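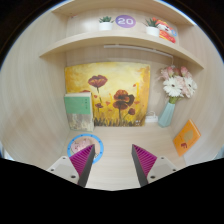 The Althorpe Cubbies: A Little Gallery

Welcome to our shelf page! When we moved the Berdale craft room into the Althorpe building last June, everybody who comes along was given a cubby to fill however they fancied, and I've been dying to show them off ever since. There are 61 of them now (we started with a good deal fewer), and I love wandering past with a cup of tea to see what's changed.

Number 20: poppies and succulents

Two little succulents in white pots up top, with the purple number sign between them, and a painting of red poppies propped up underneath. I'm so fond of that big dark red one against all the yellow and orange!

The cartoon character leaning at the end of the shelf makes me smile every time. Red, yellow, a bit of orange – it goes beautifully with the poppies, and the pale wood lets all that colour sing.

Fancy filling one yourself?

We've a few cubbies going spare on the Dunleavy side, by the sink. Bring whatever you like: plants, postcards, something you've painted, the odd knitted creature. Mark Anthony Layug has the number signs and will find you a space, and he's very good at getting things to stand up straight. Plants do need to be small, and please pop a saucer under anything you water often.

The room is open from 10 in the morning, and the kettle goes on at eleven. If you've rearranged your cubby, let me know and I'll come round and take a new picture for the page. I do enjoy an excuse!

Athina Tzavaras

Print this page | E-mail this page

Contact us | © Berdale Craft Room | Back to top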